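We use cookies to keep you signed in and to see which pages get read. Accept all / Manage settings

Reading time: 4 minutes

Can a club be moved to another league without agreeing to it?

posted by touchline_tea, 24 May 2025

Hoping someone who has sat through more league meetings than me can help. I do the secretary's job for Drivingate Rovers (step whatever-we-are-now, grass pitch, one stand, lovely chips) and we've had an email saying we've been "laterally moved" to the league on the other side of the hills for next season. We didn't ask for it. We finished ninth! I assumed you only got shuffled about if you went up or down.

I sat down with the map last night and our longest away trip goes from Skarent, which is half an hour if you get stuck behind a tractor, to Sisell, which is a 226 mile round trip. We'd have to hire a coach, and our usual firm won't do midweek at a price we can stomach. Our average gate is 100 on a good day, and a Tuesday night against a side none of our lot have heard of is not going to help.

So, can they do this? Is there an appeal, and if there is, has anybody here won one? And what happens if we simply say no and ask to stay put? Our chairman is all for refusing, and I'd like to know what I'm letting us in for before I type anything rude.

offside_again

They can, yes. Happened to us. Rubbish, isn't it. Get your coach booked early, that's all I'd say.

northbankknitter

Right, I've been through this twice with two different clubs, so get a brew, this is long.

First thing, read the email again and look at whether it says "provisional". Ours went out in two stages, a first draft of the divisions and then a final one after the appeals had been heard, and there was a short gap between them where you could put your case. It was days and not weeks! We lost nearly half of ours waiting for our chairman to come back from Spain. Go and find the deadline in your own league's handbook tonight, and don't go by what another club tells you (me included), because the rules get tweaked most summers.

There was a fee as well. We paid 300 quid to have it heard and got it back when we won. The second time we lost and they kept it. Yours may well be different, so check that too.

Now, what goes in the appeal. The first time round we wrote two pages about how upset everyone was, and our president added a paragraph about loyalty, and none of it was any use. What they wanted to know was whether there was another club it made more sense to move. So get your map out again and measure every club in your current division to the middle of the new one, and if somebody is plainly nearer than you are, say so. You feel like a snitch. I did, anyway, and the Rweyemamu Park lot didn't speak to us for a whole season, but that was the argument that worked.

After that, put in total miles for the season, old league against new. Ours was more than 2000 extra, and written down as one number it looked dreadful. Midweek games are worth a separate line, along with how many of your players would have to leave work early to get on the coach. Ask the players before you write it, because we guessed and then got asked about it.

I did all of ours at the table over one long evening with my daughter reading postcodes out, and I'd do it that way again, it goes much quicker with two of you.

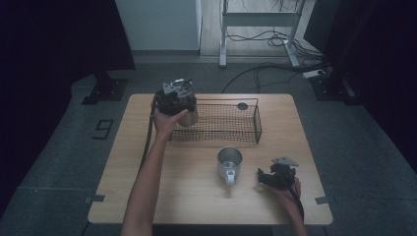
Get somebody outside the club to read it before it goes. My brother-in-law doesn't follow football at all and he spotted that we'd put Sisell's old ground in, the one they left years ago, which would have made us look daft.

As for just saying no, please don't, or at least ring the league and talk to a human first. When a club near us refused they ended up dropped a level, and they're still down there. I don't know if that's automatic. I wouldn't want to be the one to find out.

And if you lose, it isn't the end of the world. We picked up some very decent away followings that second time, and the bar did better in January than it had for ages.

halftimepasty

Agree with most of that, only I'd ring the other clubs in the new league as well. A couple of them might not fancy the trip to you either, and ours were happy to put it in writing. Also ask if midweek fixtures can be kept to the closer clubs. We got that agreed over the phone even though the appeal itself went nowhere.

Comments (4)

touchline_tea: Thank you all, it does say provisional! Off to find the handbook. Chairman has been told to sit on his hands.

wingbackwendy: Been to Sisell. Bring a big coat.

offside_again: Told you about the coach.

northbankknitter: Let us know how you get on, and keep a copy of everything you send.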